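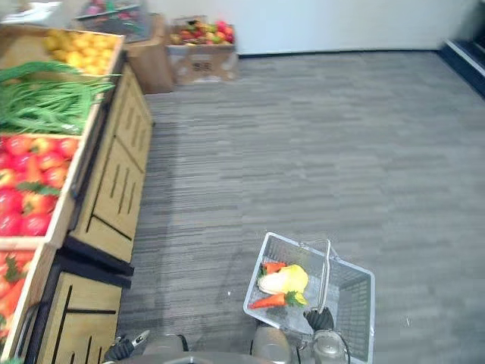

Saturday, July 6, 2019

Workshop open till late, hot as anything in here even with both doors propped. Writing this up now because if I leave it till Monday I'll have forgotten which strap was which.

Harnesses all day. The big batch of Danladi front-clip harnesses got put to one side yesterday after Chiamaka had a second one come back with the chest ring pulling crooked. Both on strong dogs, both medium size, both less than two months old. So that's two dogs who could have ended up in the road, and I'd like to know what's going on before we sew another stitch.

First one belongs to a lurcher cross who I'm told is an angel until he sees a squirrel. The stitching on the left of the ring has opened up maybe half an inch and the right side looks brand new. Webbing itself is fine, no fuzz, no cuts. Second one is off a young boxer, same thing, left side again. I put the pair of them next to a fresh one off the shelf and stared at them through most of a cup of coffee before I saw it. The box stitch on the left starts lower down than the one on the right, so the ring sits a hair off center before it's even on a dog. Once they pull, all the load goes to one corner.

Checked my own template and yes, it's the template. I traced it again in April when the old card one got soaked, and I must have let it slip while I was drawing round it. My fault entirely, sorry everyone! New one is cut from clear plastic with a center line scratched in, and it's hanging on the nail by the Bradov. Please use only that one. I've cut up the card one so it can't sneak back.

Pull test on the new layout. Same rig as always, webbing over the bar, weights on the bottom, 50 pounds to start and left hanging while I had lunch. No movement at the ring. Then did the nasty version where I drop the weight the length of my forearm, 30 drops. One thread popped at the top corner around the end of that, and I'm pretty sure that was me starting too close to the edge of the webbing. Made another with the start moved in a bit and it took the whole 30 without a mark. I'll do a third on Monday when my arms have forgiven me.

Thread, while I'm on it. We're on the last big cone of the Sekanel black and there are 3,000 yards on a new one, so one cone should see us into the fall. Yakubu thinks we should switch to the heavier stuff for anything over the medium size. I'm half with him. It does look chunky on the small harnesses, and the Bradov hates it - skipped stitches every time I went round a corner, even with a fresh needle and the foot pressure backed right off. On the old green machine it ran like a dream, so maybe the answer is the green machine does larges and the Bradov does everything else. Yakubu, have a go and see if you get the same.

Order 334 is the one for the boarding kennel, the slip leads with the wide stop. Those are all cut and the ends are melted. Leather stops are punched but not riveted. I ran out of the short rivets and I refuse to use the long ones again, they leave a little burr on the back and you find it with your palm the first time a dog takes off. Antigoni said she has a bag of shorts at home and will bring them in. If she does, whoever's in first can make a start, the setter is already on the right die.

Leash clips next. I tried the new Dratari swivel snaps on my own dog this morning, round the reservoir and back. She's a terrible tester, she walks at heel like a little old lady, so I got Kayode to bring his two along as well (he had the brace lead on them, one of ours, the old brown one, still going strong). The snaps are lovely to open with one hand and the swivel doesn't bind when they cross over each other, which the last lot did constantly. Only moan is the noise. They rattle. Kayode's younger one kept stopping to look behind her to see who was following! She settled by the time we reached the gate, but I wouldn't put them on a nervous dog's lead without a bit of something to damp it. Thinking a scrap of fleece through the eye. Will try it.

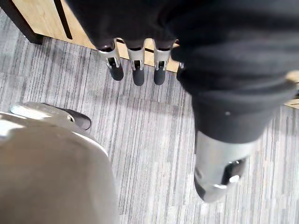

Back to the fleece, then, since we have bags of offcuts. I cut a strip as wide as my thumb and wrapped the eye of the snap with it, then stitched it down by hand. Rattle is gone, or as good as. It'll get filthy in a week, though, and I don't love the idea of wet fleece sitting against the metal. Next try is a bit of thin rubber tube slid on before the webbing goes through. Senga has some left over from the water bottle holders, if she hasn't thrown it out. Senga, have you thrown it out?

Sizing. Chiamaka measured the spaniels at her Thursday class for me and it's just as we thought, our small is too short in the back strap for anything with a deep chest. It rubs behind the elbow. She's written it all on the back of an envelope, which is pinned over the cutting table, please don't bin it. I'm going to lengthen the back strap and leave the neck alone, then make one up in the ugly orange webbing so it can't be sold by mistake. Her own spaniel can wear it for a couple of weeks and we'll look at his armpits.

Dye note, just for me really: the tan on the new hides is coming up much redder than the sample. Two coats was too much. One coat, wipe it off quicker, leave it overnight before the wax. I did one collar with the wax on too soon and it's still tacky now. It's on the windowsill, don't put anything on top of it.

For Monday:
Third drop test on the new template
Unpick the chest rings on the Danladi batch and redo them, every one
Ring the lurcher's owner and the boxer's owner, both get a new harness, no charge
Order short rivets even if Antigoni finds hers
Needles for the Bradov, down to the last packet

Swept up, iron off, back door sticks so give it a proper shove.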